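## Teaching two arms to tidy a table (our club's way)

I've written this up for the new starters at Prorthorpe robotics club, mostly so I don't have to say it all again in front of the whiteboard. It covers the basket task, the one we use to get people going before they touch anything harder. You'll want a partner and a free evening.

### Before you switch on

Clear the table of anything you'd be sad to see knocked over, then put back only what you mean to use. We keep a few odds and ends on there on purpose (baskets, a lamp, a plant) so the arms get used to a table that looks lived in.

Agree who is on the stop button. That person does nothing else — no phone, no helping with cables, no wandering off for crisps!

### Setting the heights

1. Start Hikura, our control program, and load the profile called `baskets`.
2. Set the speed to 30. I know it feels painfully slow. Leave it there.
3. Bring the first arm over the basket by hand control until the gripper is well above the rim, and save that as `over`.
4. Lower it in small steps until the fingers are down past the rim, and save that as `in`. Stop 60 mm above the table, as the bottom of a mesh basket has a bit of give and you can end up pushing on it without noticing.
5. Park the second arm off to the side with its gripper open and save that as `wait`.

Do step 4 with your eyes at table level. I did it standing up for most of October and my heights were rubbish the whole time.

### Running it

Play `over`, `in`, `over` with nothing to pick up. If the basket shifts at all, your `in` point is off to one side, so nudge it towards the middle and save again. Once you've had a clean go, drop in a rolled-up sock (best thing I've found, the grippers love them) and add the close command after `in`. Keep the grip at 70 or under.

Only then bring the second arm into it. The handover should happen over open table, well away from the baskets, and the first arm must be back at `over` before the second leaves `wait`. Hikura won't check that for you. Put a pause of 3000 ms between the two and shorten it later, when you trust your timings.

### If it goes wrong

- The arm stops halfway down: nearly always the cable bundle has caught. Back up, free the loop, try again.
- The sock drops early: move `in` a touch lower before you fiddle with the grip.
- The second arm sets off too soon: you've put the pause after its move, which I still do.

Save your profile under your own name when you finish, please, and leave `baskets` as you found it. 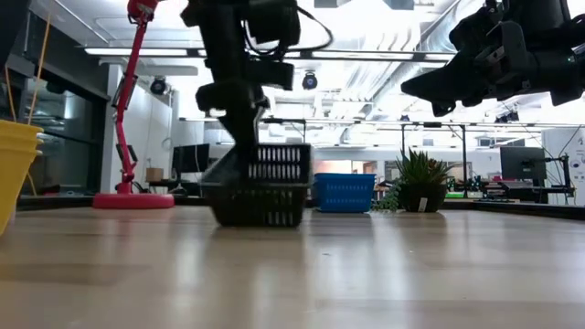
Uyên Phan: I'd save a second `over` point a bit higher up. With a long sock the end was still dangling in the basket when the arm moved sideways, and it took the whole basket along with it.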